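I blame the biscuits. Every December my aunt's kitchen in Nemisby fills with aniseed and burnt sugar, and every December somebody tells the story of the saint who walked across the frozen bay with a sack of flour on her back. I've heard it so often I could tell it in my sleep – and last winter I finally decided to go looking for her.

We use cookies to improve your visit. By continuing to browse you accept our cookie policy. OK

The parish register was my first stop. It starts in 1785, and there's no saint in it at all! What there is, in lovely brown handwriting, is a baker's widow called only "the Leitão woman", who fed two villages through a rotten winter and was owed money by most of them. I read that page twice, then went out and bought a pie.

Somewhere along the way the widow got a halo, the debts got dropped and the bay froze over (it's salt water, and I have my doubts). By the time the chapel at Drutotau was built she had a feast day too, always kept on a Friday, with a procession that now draws 3,000 people and one very patient donkey.

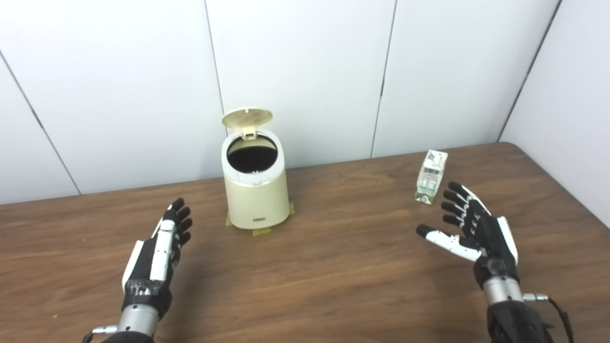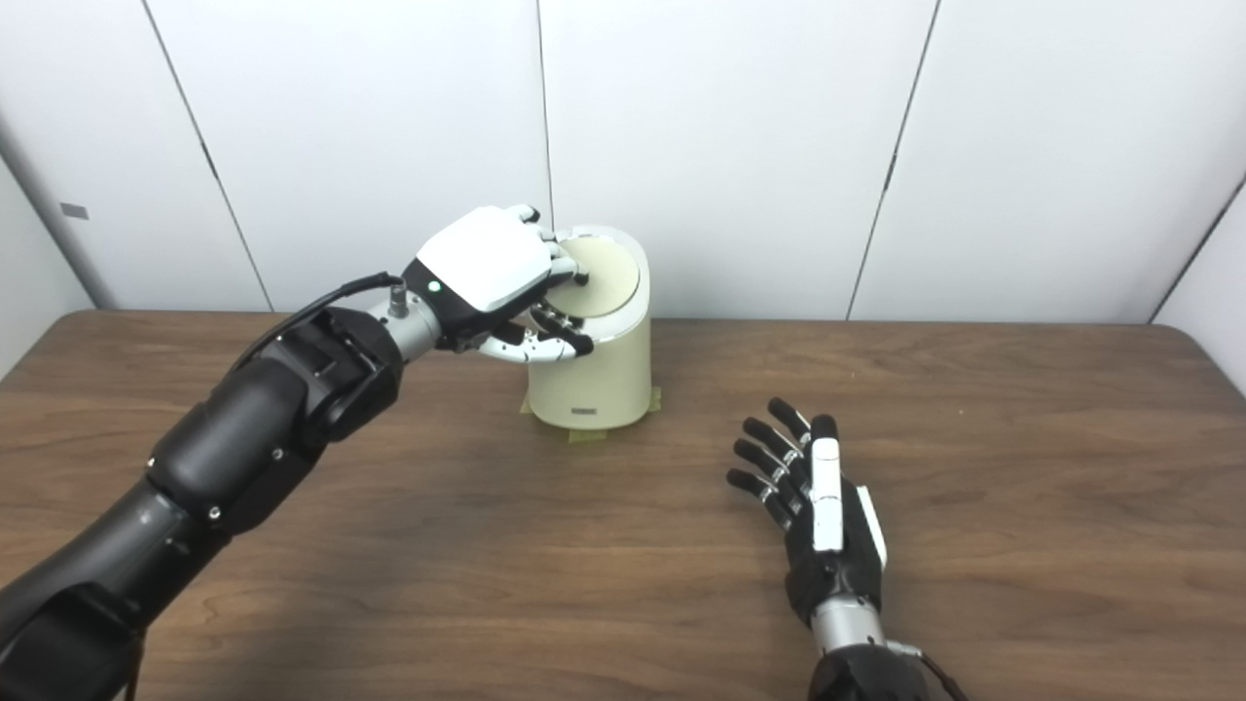
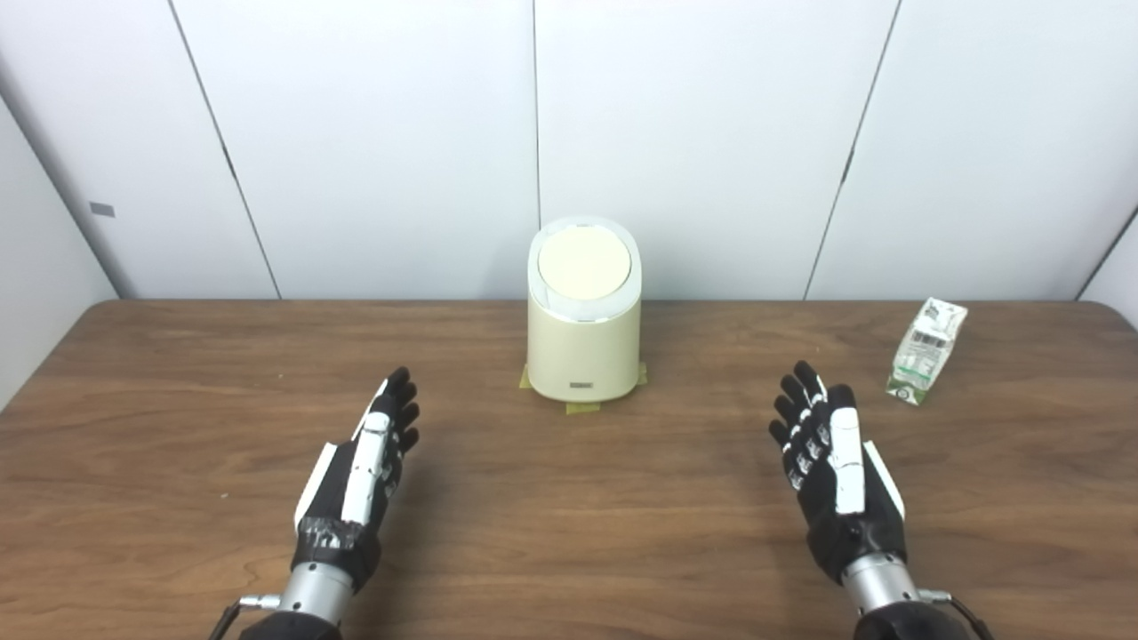
My favourite bit is the song. The old women call it the Flendusora, and it has a verse about unpaid bread that the priest used to skip. They sing it anyway, louder than the rest, and my aunt thumps the pew in time. I've asked her to write the words down for me. She says I can learn them standing next to her, like she did.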